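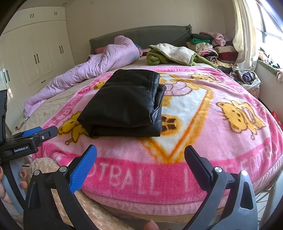 Our winter outing to the Fledance open house in Drurkville

Twenty-odd of us made it up the stairs at Fledance last month, and I've been promising a write-up ever since, so thank you for your patience (and to everyone who stopped me at the grocery store to ask when it was coming).

For those who couldn't join us, Fledance is the small outfit on the old Tagle mill site that is teaching robots to handle laundry. I had pictured a row of shiny arms behind glass. What we got was a good deal homier. Much of their work is done in regular bedrooms and living rooms, with a person carrying a two-fingered gripper by hand and going through everyday chores with it while a camera on the tool records the whole business. Folded clothes, a bed with a bright pink blanket on it, somebody's duvet all in a heap – that's the classroom, and I must say it looked a lot like my daughter's room.

Our host was Aoife Carroll, who runs the home recordings and has the patience of a saint. She told us they had 2047 recordings of clothing on beds by the end of September and were up to 2819 when we visited. T-shirts are the easy part, she said. A leather jacket is another matter entirely! It's heavy, it's slippery, it has its own ideas about where the sleeves belong, and a grip that suits a sweater may let it slide right out. She also told us that a busy pattern underneath, like cartoon bears, gives the software plenty to chew on when it's trying to work out where the blanket stops and the jacket starts.

Then we got to try it ourselves. You squeeze the handle and the two fingers close, and the pads inside them do the holding. I managed to pick up a dish towel on my second go and was far too pleased with myself. Folding it was beyond me, and I'll leave it at that.

Upstairs they showed us Lirnuvari, the program that learns from all these recordings. It ran an arm on a bench through a stack of washcloths, and it got through nearly 79 of them in the time we spent over coffee, with a few dropped on the way – the crowd groaned at every one, as if we were at a ball game.

Fledance is opening its doors again on February 9, 2020, and there are 10 places left for our group. Call the office if you'd like one, and wear comfortable shoes, as the stairs are steep and the elevator is still out of order. Coffee is provided, but bring your own mug if you can.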